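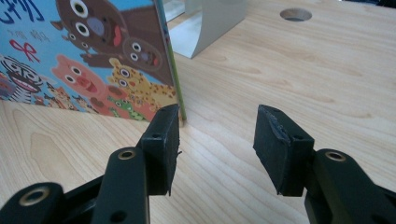
The second-hand children's bookseller: Yogesh Dhillon

Yogesh Dhillon has sold used children's books from two rooms above a bicycle shop in Bidwood for six years. Most of the stock is picture books. When we met in May he had 3,649 titles listed and another few crates on the landing that he had not got to yet.

He started with his own children's books. They had outgrown them and he took two bags to a fair at Watance, expecting to come home with most of them. "I sold the lot before lunch," he says. "Then people asked me what else I had, and I didn't have anything else. I went round the jumble sales for the next month."

Before that he worked in the parts department of a lift company. He says the jobs are closer than they sound. "You need to know what you've got, where it is and what state it's in. If you get any of those wrong, somebody rings you up."

The state of a book takes up most of his day. Each one is looked at on a wooden table. He stands a book up on it first, before he opens it, to see whether the boards have warped. A book that leans or rocks goes on one side. Then he goes through it page by page, checking for crayon, tears, missing flaps and names on the inside cover.

"Names I don't mind," he says. "Some buyers like them. Crayon depends where it is. If it's across the words, I can't sell it as good. If there's one line on the back page, I say so in the listing and it still goes."

He cleans with a dry cloth and a soft rubber, and on laminated covers a barely damp cloth with nothing on it. He used to use a spray. He stopped after it took the colour off the spine of a book he had paid well for. Sticky labels are warmed with a hairdryer and lifted from one corner. He reckons he gets through a label in two minutes, longer if it has been on since the seventies.

Repairs are kept small. He will glue a loose page back in and he will mend a short tear with repair tissue. He won't touch anything that has been mended with ordinary tape. "It goes brown and it takes the print with it when you pull it. I price those low and leave them alone."

Last year he sold 1,724 books, most of them for under five pounds. A good part of that went to parents looking for something they had read themselves. They often don't know the title. One woman wrote to him about a bear and a yellow boat, and it took him four months to find it. There was no bear. It was a badger.

"I've stopped arguing about the animal," he says. "I ask what happened at the end. People remember the end."

Schools are the other regular customers. A primary school in Stider took 590 books from him in one order, for a new library, and wanted no duplicates and nothing with a torn cover. He and his sister packed them over a weekend. He charged less than he should have and says he would work it out differently now, mainly because of the cost of boxes.

He packs single books in card, with the corners covered, and never in a padded envelope alone. Large picture books are the awkward ones. They are thin, they are wide, and the corners take every knock in the post. He gets his card from Donati, a packaging supplier on the same road, who let him have the offcuts cheaply.

Storage is the thing he would change. The books stand upright by size, since the tall ones bow if they are laid in piles. That uses a lot of wall. The back room gets the afternoon sun, and he lost the colour on a whole shelf of red spines before he put up a blind.

I asked whether he keeps any for himself. He has one shelf at home, which his wife has asked him to stick to. The last thing he added was a counting book with two pages bound in upside down. "I can't sell it," he says. "I did try."

He is at the Watance fair again in August 2026, with a table near the side door. He will be bringing 900 books and would like to take fewer home.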